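Play food

Play food is a class of toy made to look like things people eat, along with the dishes used to serve them. It is sold for home use and is common in nurseries, preschools and waiting rooms. The usual range takes in fruit, vegetables, bread, eggs and cakes, most often in plastic, wood or felt.

History

Early play food was made of painted plaster, wax or wood and was meant for dollhouses, so most of it was too small to be handled much. Larger pieces came in with the toy kitchen. Molded plastic later made the sets cheap, and hollow vegetables became standard in boxed assortments.

The toy maker Suvton brought out a set of 18 pieces under the name Nuketti, which was sold mainly to preschools. It was withdrawn on Monday, December 31, 2018, and replaced by a set of 16 pieces the following January. The two smallest items, a radish and a mushroom, were dropped.

Types

Whole pieces are the most common. Cutting sets come in halves joined by hook-and-loop tape or magnets, and the child separates them with a blunt knife. Felt food is often sewn at home from patterns – the Okberg pattern book has 10 sandwich fillings alone.

Use in teaching

Teachers use play food for sorting by color, for naming words and for pretend shops. Renata Daza, who wrote a handbook for preschool staff, recommends keeping dishes and food in separate bins so that children set the table first. Asmaa Hegazy has argued that sets should include local dishes as well as the usual fruit and vegetables.

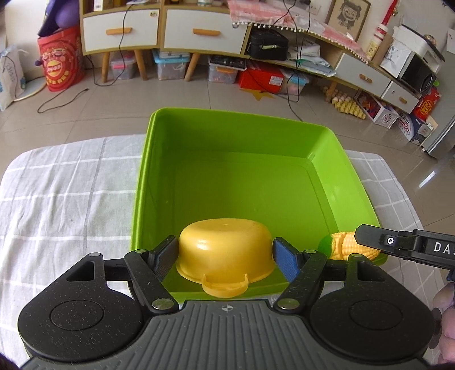

Speech therapists also use the toys, mainly for practicing requests and short phrases such as "more corn" or "two eggs, please."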